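I have a rule about tasting menus, namely that I don't do them. Anything past the fourth course and I start thinking about toast. So it was a mistake to let myself be booked into Siseo, the Korean place in Wedotthorpe, for a Friday night of 24 courses.

Course is a generous word. Number 4 was a single pickled radish slice under a glass dome. Number nine was broth in a cup my niece would use to serve tea to a bear. And yet the broth was so good I considered licking the cup, and by the grilled mackerel I'd stopped making faces at the menu.

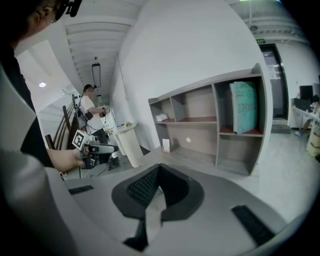
My sister thought the mackerel was overrated and said so to the waiter, adding that Myung over in Cokemcombe does a better one for half the money and gives you rice with it. He took it well. She's right about the rice, but Myung also seats you next to the fryer, and I smelled like a corn dog until Sunday the last time.

Siseo has 40 seats and no music, so you hear everyone chew. Dessert was persimmon ice with black sesame, and I'd go back for that alone if they'd let me skip to it. They won't. I asked.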